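Cutlery holders and loose utensils: frequently asked questions

Which holder should I buy for a mixed set?

A divided one. If you keep chopsticks, long spoons and wooden utensils together in a single open pot, the thin ones slide underneath and you have to empty it to find a matching pair. We stock two divided holders, the Jiren and the slightly wider Manole. Both are plastic, and both have openings low down so that water can get out.

What goes in which side?

We suggest metal spoons on one side and chopsticks on the other. Wooden spoons and spatulas can go in with whichever side has more room. Please don't put sharp knives in any upright holder.

How long are the chopsticks you sell?

The everyday Pinness chopsticks are 210 mm, the long ones 272 mm. The cooking pair is 309 mm and is too tall for the Jiren if you keep it under a low shelf. Measure the gap first.

Should spoons go in bowl up or bowl down?

Bowl up if they are still damp, so the bowl isn't sitting in whatever collects at the bottom. Once everything is dry it makes no difference, although small teaspoons are easier to get hold of with the handle up. Chopsticks go in with the eating end up.

Can the holder live on the table instead of by the sink?

Yes, if the contents are dry when they go in. A lot of households fill it at the draining board and carry the whole thing across at mealtimes. Set it in the middle, where it can be reached from each side, and lay the spoon and chopsticks for each place from there. A fabric cloth is fine underneath, but put a saucer or a folded towel under the holder if it has come straight from the sink.
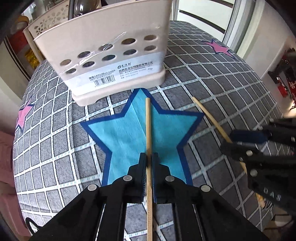
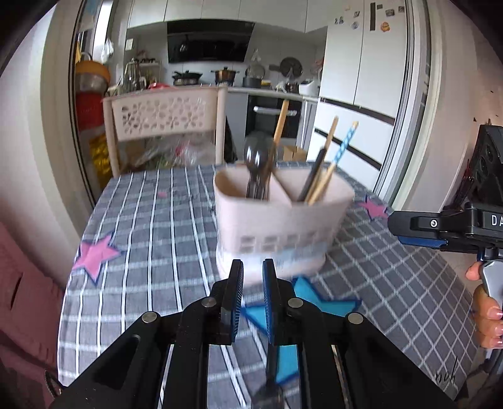
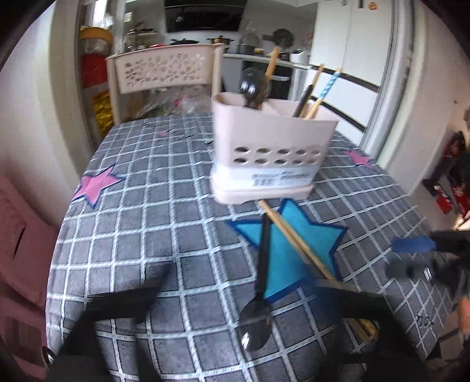 Spoons and chopsticks, on a table with a star-patterned cloth.

One customer wrote to us that two compartments weren't enough for a family of five, and that the chopstick side filled up within a week of buying it. Their answer was to keep only the pairs in daily use in the holder and put the spare ones in a drawer, tied in pairs with a rubber band. They also asked for a version with three compartments. We don't have one at present. Two Jiren holders side by side will do the same job.

My chopsticks have dark patches at one end. Is that mould?

It may be. Bamboo and bare wood darken if they stand in water. Wash them, dry them flat on a towel overnight and look again. If the patches are furry or smell musty, throw the pair away. Lacquered and patterned chopsticks can also darken where the coating has chipped.

How often should I clean the holder?

Once a week if it holds wet things. Empty it, soak it in warm soapy water and run an old toothbrush through the openings and along the foot of the divider. The Jiren can go on the top rack of the dishwasher. The Manole is hand wash only.

The label won't come off. What can I use?

Warm water and a little cooking oil. Leave it for 19 minutes or so if it is stubborn, then rub with a cloth. Metal scourers will scratch the plastic.

Can I order a replacement divider?

For the Manole, yes, from the spares page. The divider in the Jiren is moulded in and can't be replaced separately.

Related items

Jiren divided cutlery holder
Manole wide cutlery holder
Pinness everyday chopsticks, 210 mm
Pinness cooking chopsticks, 309 mm
Flilovov long-handled spoons
Flilovov draining mat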